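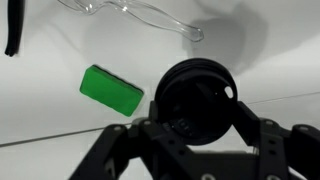 My mother kept every letter anybody ever sent her, and when she died we found 464 of them in a blanket box at the house in Drimdale, sorted by sender and tied up with kitchen string. I mention this because I've been thinking about letters a good deal lately, and because I've come round to the view that most of us gave up writing them far too easily.

I know how that sounds. I'm 49, which my children consider elderly, and I send as many text messages as the next person. I like them! My sister and I have had one long conversation going on our phones for years, mostly about the dog and what we're having for tea, and I wouldn't be without it. But if you asked me what she said last October I couldn't tell you a word of it, whereas I can tell you what my great-aunt thought of the Holroyd flower show before I was born (she thought the dahlias were a disgrace, and that the judging was worse).

It was reading that letter aloud to the family that started me off again. I bought a pad of lined paper and wrote to Gopinath Poojary, who taught me maths in Year 9 and was the first adult outside my own family to tell me I had a good brain. I'd meant to thank him for years. It took me three evenings and a fair bit of crossing out, and I felt a bit silly walking it down to the post box.
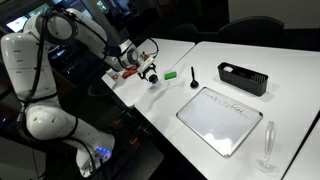
He wrote back, four pages in blue ink, with a long paragraph about his lemon tree and another about his knees. He is 93 now. He remembered where I sat in the classroom, and he remembered that I used to chew my pen lids, and he asked whether I'd ever grown out of it. I haven't.

Now, people tell me they'd love to write but they've got nothing to say, and I do understand that. We've all got used to the idea that news has to be news. My mother's letters are full of the price of plums, the neighbour's new fence and whether it looked like rain, and those are the very parts my brothers and I keep passing around the table. The big events we knew already. It was the plums we'd forgotten.

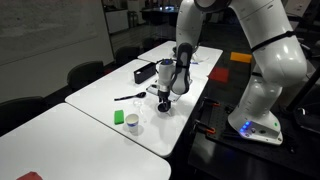
There's the cost of a stamp to complain about as well, and I've done my share of complaining. Still, I spend more than that on a coffee I don't even finish, and nobody has ever tied my coffees up with string.

So if there's a person you've been meaning to thank, or scold, or simply tell about your tomatoes, I'd gently suggest you get on with it before Christmas swallows everything. One page is plenty, and spelling doesn't matter much. I've got a cousin in Brollier next on my list, and I owe Mr Poojary an answer about those pen lids.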